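4. How I checked the seed lots, and where I got stuck

By the time I had the field numbers in hand, I was fairly sure the dockage fights at the elevator had less to do with disease than with who was doing the looking. So the second half of the project went indoors. I wanted to know what happens to a sample of mustard seed between the truck and the grade slip, and whether two people given the same pail would write down the same thing.

4.1 Where the samples came from

I ended up with 889 samples from two delivery points, Vurnness and Rakatham. I picked them because both take brown and yellow mustard, both serve growers who also haul lentils, and both let me stand in the way during harvest (thank you again). Vurnness gave me 683 of these before the November cutoff, and I drove to Rakatham for the rest myself, mostly before seven in the morning when the line was short.

Every sample was split in two at the pit. One half went through the elevator's usual routine. The other half went into a paper bag with a number on it and came home with me to the bench. I should say that I'm not a licensed grader. I took the short course, I passed it, and I've spent three winters squinting at seed, but if you want to knock my numbers down for that, go ahead. I'd sooner you knew.

4.2 What counts as a bad kernel

This was harder than I expected! The rules talk about distinctly green seed, heated seed and foreign material, and those all sound simple until you have a tray of seed under a lamp at the end of a long day. Green is the worst one. A seed crushed on a white strip looks greener than the same seed crushed on a cream strip, and the two elevators used different strips. I went with white for everything and crushed each lot twice.

For foreign material I followed the hand-sieve method, with round holes first and then slots. Wild mustard slips through with the good seed more often than you'd like, so I went back over those by eye. Cleavers were easy. Stem bits I weighed but kept in a separate column, as growers kept telling me that was the line on the slip that made them mad.

4.3 Agreement between the bench and the elevator

Out of the 889 lots, my grade and the elevator's grade disagreed on 139. That's fewer than the coffee-shop talk would have you believe, and more than I was hoping for. The disagreements weren't spread evenly, either. They piled up in the last two weeks of harvest, when trucks were backed up to the road and the light in the sample room was poor – I worked in there myself and had trouble telling heated seed from plain dark seed.

I did wonder if the buyers were pushing the grades around. Two buyers handled nearly all of this crop, Prusance and Mittal, and the growers had strong feelings about one of them. I won't say which, as I couldn't find any difference between the two once I sorted the lots by delivery week. What looked like a stingy buyer was a buyer that took most of its seed late.

4.4 Sorting by shape

Size and shape do a lot of quiet work in any seed test. A sieve only asks whether a thing fits through a hole, and a split lentil turned the right way will fit through a hole that stops a whole one. I found myself shaking some lots longer than others without meaning to, so in February I reran 292 of them with a kitchen timer going. Foreign material went up a little in the timed runs, mostly splits and bits of pod, though only a few lots would have changed grade over it.

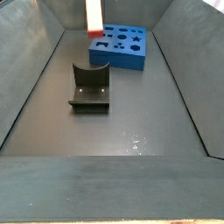
Figure 3. White bar with a red tip, and a blue foam shape-sorter block.

4.5 Things I'd do differently

I'd split the samples into three parts, so there was something left in the bag when an argument came up. I'd bring my own lamp. I'd also ask growers for their swath dates at the pit, while they were standing there, instead of calling them in winter when half had thrown out the notebook. The late-harvest problem might be a lighting problem, or a tired-people problem, or the seed might just be harder to call after it has sat through a wet spell. My numbers can't pull those apart, and I've gone back and forth on it enough that I'd rather leave it open and get on to the price data in the next section.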